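Stimmt das mit den Goldfischen und den drei Sekunden?

Bestimmt hast du das schon gehört: Ein Goldfisch vergisst alles nach drei Sekunden. Er schwimmt eine Runde im Glas und denkt, er wäre noch nie da gewesen. Klingt lustig. Aber woher will das jemand wissen? Den Fisch kann man ja schlecht fragen.

Wenn dir jemand so einen Satz erzählt, frag nach: Wer hat das geprüft? Und wie? Bei den drei Sekunden wird es dann meistens still.

Dabei kann man das Gedächtnis von Fischen gut testen. Man spielt ihnen immer denselben Ton vor und gibt ihnen gleich danach Futter. Nach einer Weile kommen viele Fische schon beim Ton angeschwommen. Sie haben sich also gemerkt, was der Ton bedeutet. Manche wissen es sogar nach Wochen noch. Mit drei Sekunden Gedächtnis ginge das nicht.

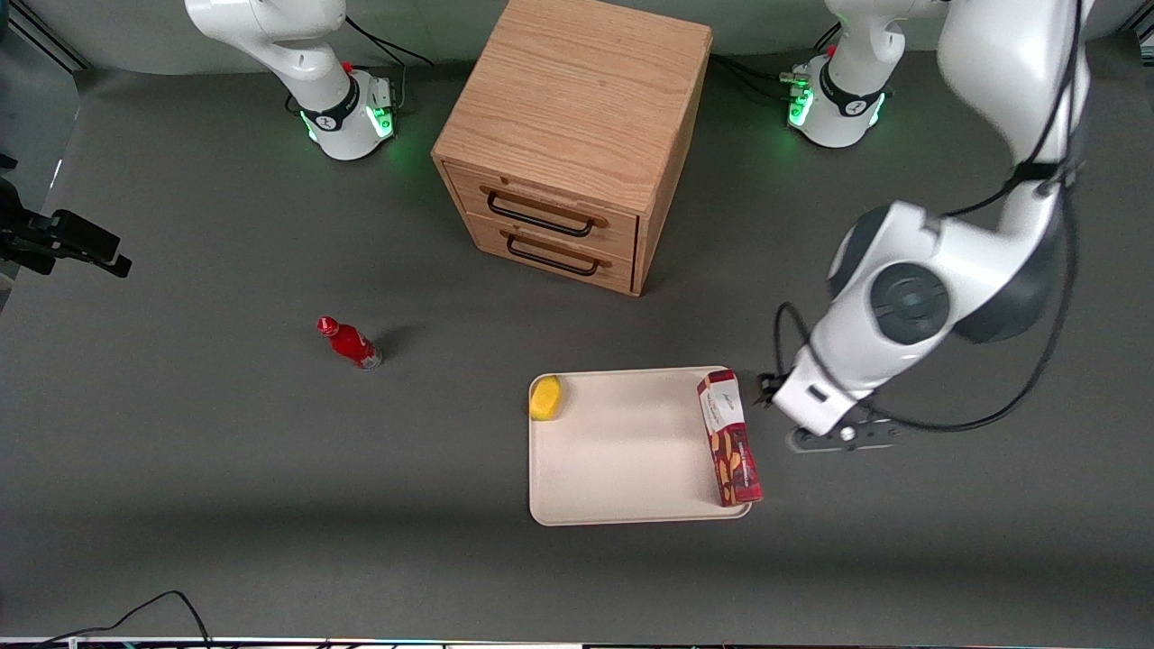

Unser Fisch Stamholm kommt immer nach vorn, wenn ich die Dose aufmache, schreibt Hana, und bei meinem Bruder macht er das nicht, also erkennt er mich!

Vielleicht. Aber Vorsicht, auch eine schöne Geschichte muss man prüfen. Füttert der Bruder überhaupt? Macht er dieselbe Dose auf, zur selben Tageszeit? Wenn nicht, dann kennt der Fisch vielleicht nur das Klappern. Auch dafür braucht er ein Gedächtnis, aber es ist etwas anderes, als einen Menschen zu erkennen.

Du kannst es zu Hause ausprobieren, falls ihr ein Aquarium habt. Klopf vor dem Füttern sanft auf den Tisch, niemals an die Scheibe, denn das erschreckt die Tiere. Mach das 15 Tage lang und schreib jedes Mal auf, was die Fische tun. Dann klopfst du einmal und wartest kurz mit dem Futter. Kommen sie trotzdem?

Und wenn sie nicht kommen? Dann ist damit noch nicht bewiesen, dass Fische dumm sind. Vielleicht waren sie satt, oder das Klopfen war zu leise. Probier es im nächsten Monat noch einmal.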